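Provby launches Kutgate, a new range of thank you and sympathy cards, this September

Provby, the family-run stationery maker in Marchuk, is delighted to announce the arrival of Kutgate, a collection of 18 thank you and sympathy cards that has been two years in the making and very much a labour of love for everyone in the studio.

Regular customers will know us best for our invitations and our gift wrap, and for a long time we were happy to leave it there. But the letters kept coming (we do still get letters, and we treasure them), and so many of them asked the same thing: could we please make a card for the times when it is hard to find the right words? Kutgate is our answer, and we hope it feels like one you would have chosen yourself.
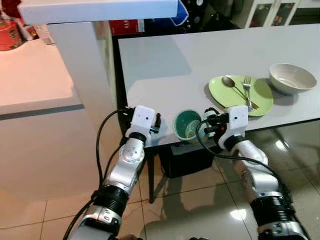

Each card in the range was drawn by our lead illustrator, Yaryna Lytvynenko, who has been with Provby for 19 years and still does her first sketches in soft pencil. She likes to lay a whole set out side by side before she settles on the colours, and a plain white rectangular table suits her best for that, with nothing in the surface to compete with the paler washes. The finished cards have a quiet, hand-painted look, with gum leaves, teapots, garden gates and a rather sleepy grey cat who appears on the front of one and the back of another.

"I wanted people to be able to pick one up and feel they could sign it straight away," said Yaryna. "Sometimes you have a lot to say and sometimes you only have your name, and either one is a lovely thing to receive."

Half of the cards carry a short printed message inside and the other half are blank. All of them come with a matching envelope in cream or pale green, and the paper is a heavy, slightly rough stock from our long-time supplier Bradard, which takes fountain pen ink beautifully without feathering. We tested it with every pen in the studio, and then our neighbours were kind enough to lend us theirs.
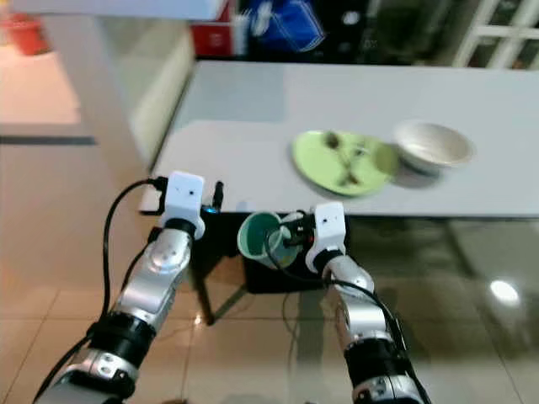

Where to find the cards

Kutgate cards will be in the Provby shop in Marchuk from the first week of September, and with our stockists soon afterwards. They are sold singly or as a boxed set of all 18. The first print run includes 938 boxed sets, each with a small folded sheet of Yaryna's pencil drawings tucked under the lid.

Customers who would like a card posted straight to a friend can ask us to handwrite the message for them at no extra charge. Orders received before 2 pm go out the same afternoon.
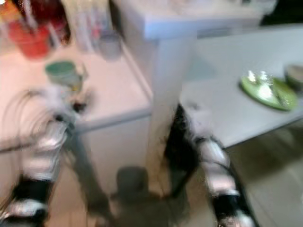

Containers and bottles along a white cabinet top.

Retailers who would like samples, or a copy of the full Kutgate catalogue, are warmly invited to write to the Provby studio in Marchuk.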